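13 September 2022

ok thread on teaching the hand to stir. long one, typing this between takes, sorry in advance for typos

Task is as dull as it sounds. Beaker, water, rod. Hand holds the rod, rod goes round, water moves, glass stays where it is. I drive it with the Keskinen glove and the recorder logs everything. Then we train on it. That's the job this month.

Current count: 249 good demos. Good meaning I'd let somebody else look at them. The junk folder is a lot bigger and I'm not opening it today

First thing I got wrong: I was stirring like a person. Wrist loose, fingers doing lots of tiny corrections I didn't know I was doing. Glove picks up about none of that cleanly. What came out the other side was a twitch.

So now I stir like a person wearing oven mitts. Fingers locked, all the motion from the arm. Feels dumb, replays great

Grip was the next fight. Tried holding it like a pencil, too much twist. Tried a full fist, rod comes in at a horrible angle and catches the rim. Pinch at the tips with the rod close to straight down is what we settled on 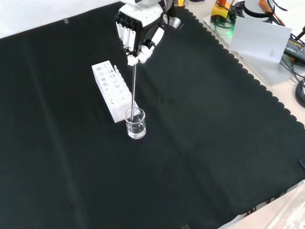

and you want to settle on it EARLY. I changed grip in the middle of July and everything before that got tossed. Two grips in one set and the policy tries to do both, sort of half of each, and drops the thing

Lag. Everybody asks about lag. It's there, you stop noticing by the second session, and then you notice it again when you're tired. My rule is a break every 50 takes. I break my rule constantly

Also glass is slippery to drive around because you feel nothing. No force coming back through the glove on this setup. I'm watching for the beaker to shift and that's my only clue I've hit the wall. By then it's already in the recording

Korard (our recording software, named by someone who has since left) lets you tag a take while it's still running. Foot pedal. One tap = keep, double tap = bin. Best thing we built all year and it took an afternoon

Before pedal: I'd finish a session and go back through and try to remember which ones felt off. After pedal: done when I'm done. If you run any kind of teleop please get a pedal

Things I do at the start of each take now, same order, no skipping
glove zero
look at the water level
hand up high, hold still, count 2
pedal

That hold still bit matters more than I thought. If I come in already moving, the start of every demo is different and the model dithers up there forever deciding how to begin

Random starts for the beaker though, those you DO want. I shove it around between takes. Nearer the rack, further off, spout pointing wherever. Early set had it on the same spot every time and the trained thing would happily stir the air when we moved the glass over

same for how much water. High, low, barely any. Low is harder for me, I keep wanting to touch bottom
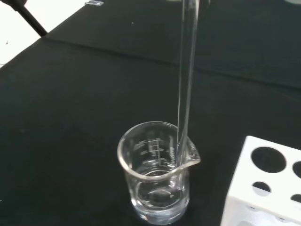 Ornella Bianchini replied: Do you let the rod rest on the bottom in the demos or keep it floating? We had a policy learn to lean on the glass and it got worse every week.

Good q. Floating when I can. Resting is fine for a moment, dragging is not, dragging gets binned. I was soft about that for the first batch and yeah, it learned to lean. Same thing you saw

Ornella also asked how many full circles per take. 5, then lift. Not magic, it's just long enough to have a middle

Tried the hand guided way too btw. Grab the robot by the wrist and walk it through. Lovely for the big arm motion, so much easier than the glove. But my own arm is in every single camera view then, and the fingers don't get taught anything. So glove for this one

Ernelier people do the opposite for their pouring task and swear by it. Different hand, different problem. I'd try it again for reaching

Someone in the DMs wants the glove calibration steps. It's a page of scribbles, Grellden has the clean copy from when we ran the workshop over there, I'll ask if I can post it

ok glove's charged, going back in. next up is stirring the other direction, which my wrist hates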